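Filed under: Home & Table / Threads
Search posts, tags, people...

Mon 27 February

I have reached the stage of life where I hold opinions about bus tubs. A thread, for the three of you who asked and the rest of you who can mute me.

1/ Background: I eat at the same table I work at. It's a nice table, pale wood, lots of grain, and for two years its main job was holding dirty dishes until somebody felt bad enough to move them. That somebody was me. I live alone.

2/ I'd been carrying things to the sink one at a time, like a waiter being paid by the trip. Plate. Walk. Cup. Walk. Fork. Stop to look at phone. Walk. One evening I worked out I was spending 19 minutes clearing up after a dinner that took 12 to eat.

3/ The fix, which restaurants have known about forever, is a tub. You put the tub on the table. You put the dishes in the tub. You carry the tub. I would like my award mailed to me.

4/ Naturally I couldn't just buy a tub. I had to read about tubs. Zendholm makes a very handsome one for 55 dollars, which is a lot for something whose career peak is holding a gravy spoon.

5/ Geveo makes one with a drain and a fold-down handle. A drain! In a thing I carry across a rug!

6/ I ended up with a plain plastic one, rounded corners, raised rim, zero features. The rim turns out to be the feature. You can get your fingers under it.

7/ The whole cast at the start of clearing: fork, spoon, cup, plate, tub. I went with the orange-handled flatware because silver handles vanish into dishwater and I've thrown away more teaspoons than I care to discuss. 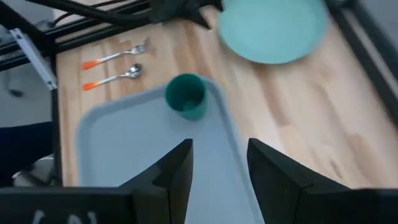 What goes in the tub first, plates or cups?

Plates, flat on the bottom, biggest one first. Flatware goes next to them, and cups go in last, standing up, so whatever's left in them stays in them.

8/ I know what you're thinking and yes, I had this wrong for a month. I was doing cups first. Then a plate leaned on a cup, the cup had an inch of cold tea in it, and I had a tub of cold tea with a plate in it.

9/ Strong feelings came in about scraping. Scrape before the tub. The tub is transport. Once you let one noodle in there it becomes a second trash can that you also put forks in.

10/ Someone asked why I don't use a tray like a civilized person. I own a tray. It's a Tsao, it's beautiful, and everything on it slides toward whichever hand is weaker. Walls are good. I'm pro-wall.

11/ Someone else asked how big. Big enough for your largest plate to lie flat with room beside it for a fork. Bring the plate to the store if you have to. I did this. The cashier tried to ring it up.

12/ If you've got a family of six I can't help you. You need two tubs, or a dishwasher with a longer reach, or smaller children.

13/ On loose flatware, where I differ from the internet. The internet wants a separate caddy. The Emer people sell one with four compartments, sorted by type, for dirty forks. Who is sorting dirty forks. They're all going in the same sink.

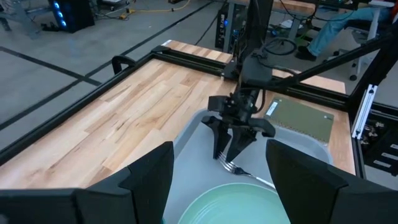

14/ My one rule is that knives go along the side, all facing the same way, so that I'm not reaching into a tub of suds and guessing. Forks and spoons can land how they land.

15/ The tub also goes back to the table when it's clean – that part took me until June of last year to figure out. If it lives under the sink, you'll leave it under the sink. Mine sits on the end of the counter being ugly at me, and it works.

16/ Current time from last bite to clear table: four minutes, and that includes wiping. I've timed it more often than a person should.

17/ Total spent on this system: one tub, plus a sponge I already had. Total words I've now written about it: don't.

18/ Edit, since my replies are on fire: no, I don't wash the dishes IN the tub. You can. My aunt did for years. But then the tub's full of water, the dishes are in the tub, and you're holding a thing that weighs as much as a dog.

19/ Second edit: yes, melamine plates are fine, yes, you may stack them, no, I won't be ranking sponges. That's a separate thread and I've already got a draft.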